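How to plan a self-guided walk around Fesura Island

Posted 30 November 2021

If you've ever looked at a map of Fesura and thought "I could walk the whole way around that", you're right, you can! It takes three days at a relaxed pace, the track is easy to follow for most of its length, and you'll have whole beaches to yourself outside the school holidays. I've done it twice now and I'm already plotting a third go. Here's how to put the trip together.

Step 1: Pick your season

October is my favourite. The wildflowers are out along the western cliffs, the creeks are still running and the flies haven't found their feet yet. Summer is gorgeous for swimming but there's very little shade between Marchand and the north point, so you'd want to be walking by first light. Winter is fine if you don't mind wind (and I mean wind).

Step 2: Book the ferry before anything else

The boat from Rovamness carries 20 walkers a trip and it fills up well before the campsites do. Book both directions at once. Bikes and kayaks have to go on the morning sailing, and dogs can't come at all, sorry.

Get to the jetty early, grab a coffee from the kiosk and sit on the left side going over — that's where the dolphins tend to turn up.
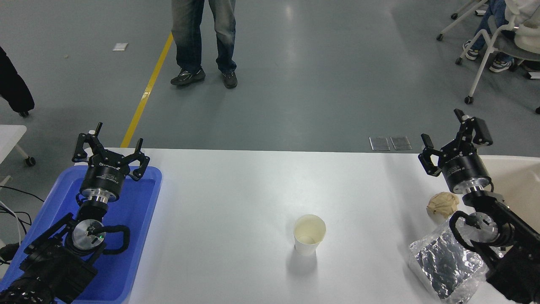 Step 3: Choose your direction

Go clockwise. You'll have the breeze behind you along the exposed side, and the big climb comes on the second morning when your legs are warmed up and your pack is lighter. Going the other way, you hit the sandhills straight off the ferry with three days of food on your back. I tried it the first time and spent the afternoon swearing at sand.

Step 4: Break it into days

Day one, ferry landing to Marchand: 17 kilometres, mostly flat, with two creek crossings you can do in your boots at low tide. Check the tide times and write them on your hand.

Day two, Marchand to Prernier Bay. It's shorter, but you climb 283 metres to the lookout and every one of them is worth it. Have lunch up there. On a clear day you can see right back to the mainland, and there's a flat rock that might as well have been made for a nap.

Day three, Prernier Bay back to the landing, along the beach nearly all the way. Walk on the hard sand near the water and take your time. The afternoon ferry doesn't wait, though, so be packed up by eight.

Step 5: Sort out water and food

Both camps have rainwater tanks. Treat it or boil it, and carry three litres between camps even when it's cool. There's no shop on the island, so bring everything, including a bit more chocolate than seems sensible. Fires are banned all year and you'll need a gas stove.

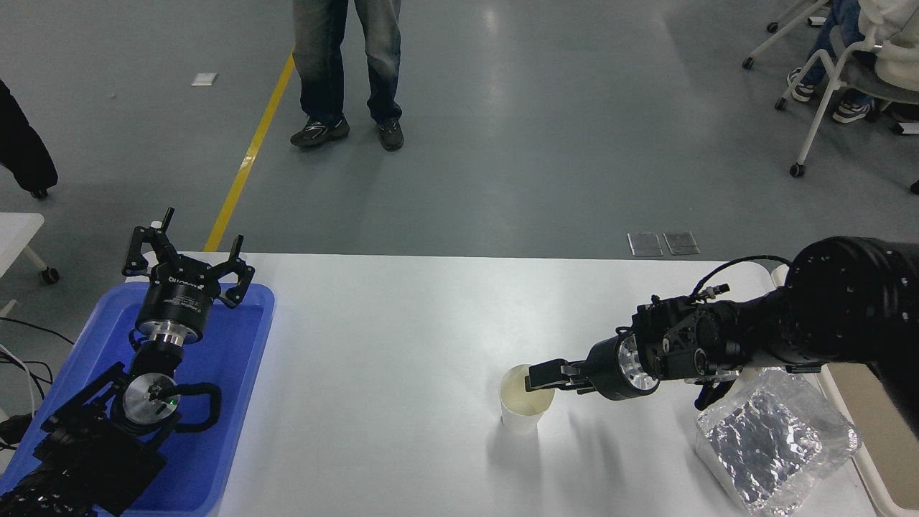 A paper cup on the white table.

Step 6: Pack light, but pack these

A proper rain jacket
Gaiters for the sandhills
A head torch and spare batteries
Long tent pegs (the ground at Prernier Bay is soft)
A paper map, as phone reception drops out 300 metres past the landing
Bathers!

Step 7: Leave your plans with someone

Fill in the walkers' book at the Rovamness jetty and sign out again when you get back. Tell a friend which ferry you're coming home on too.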